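Flexible Packaging Outlook: Garment Mailers Set To Grow, Says Rotich

2026-10-23

Demand for flexible mailers and garment bags keeps climbing, and the paper side is climbing fastest. That's the short version of a new outlook from Rotich, the market research firm, out this morning. Full report is paywalled, the summary is free.

The numbers. Paper-based mailers up 18 percent in orders over the year. Poly mailers up 2 percent. Padded formats flat. Rotich puts the gap down to brand pressure more than regulation, though it expects new labeling rules to start biting next April.

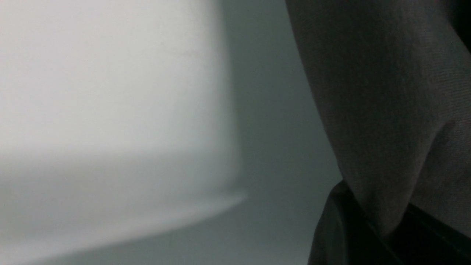 Key vendors named in the summary include Midusard, Vonurier and a long tail of regional converters, most of them small, most of them private. No one company has a lock on the segment. Midusard is the biggest by volume but got there mainly by buying others, and Rotich thinks that route is nearly used up.

"You can't buy your way to capacity anymore, the good plants are gone," said Razia Naqvi, lead analyst on the report. "Whoever builds next wins the mid-size apparel accounts." She was less sure on timing. Paper supply is still tight and lead times on converting lines haven't come down the way buyers hoped.

Vonurier is one of the ones building. Its new plant at Fukville is due to open with 9 converting lines, and room for more later. The company wouldn't give a cost. Tormod Brekke, head of operations, said hiring has started and that the first customer runs would be plain kraft mailers, no print, "just to get the machines settled." Printed work follows once teh ink system is signed off.

Lead times, per Rotich: 14 weeks for custom printed paper mailers. Stock sizes much quicker. Buyers who split orders between two suppliers did better on delivery but paid more per unit, no surprise there.

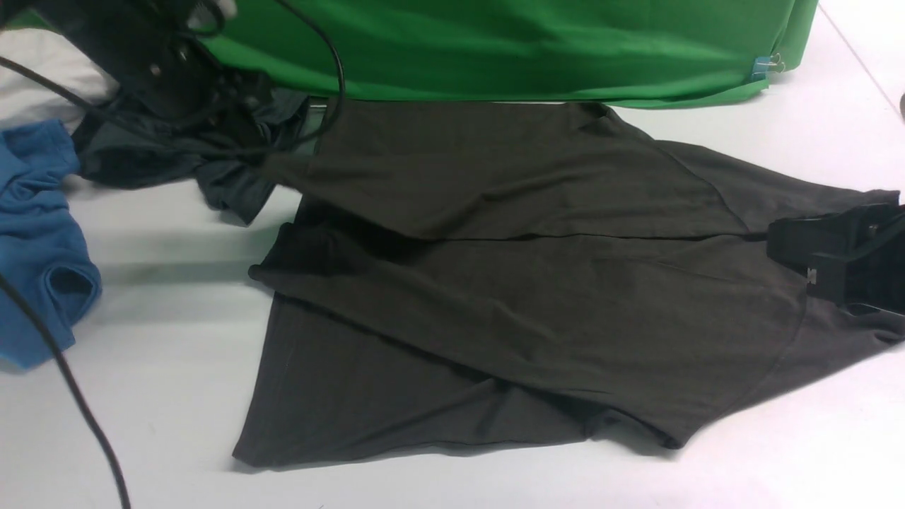 What buyers are asking for

Thinner walls, mostly. Also resealable strips for returns, which add cost and a second material, and so annoy the recyclers. Rotich says returns-ready mailers are now a standard request from apparel shippers, even ones with low return rates. Clear windows are fading out. Some interest in water-based coatings but prices are still too high for the volume end of the market.

Regional picture

North America leads on paper. Europe close behind, with more of the growth coming from smaller brands. Asia-Pacific remains the largest producer of poly mailers by a wide margin and Rotich doesnt see that changing inside the forecast period.

Risks

Pulp prices, freight, and a possible glut if every announced plant opens on schedule. Naqvi called the last one "a nice problem for buyers." Midusard declined to comment on the report. Vonurier said it will give a further update on Fukville before the end of the year.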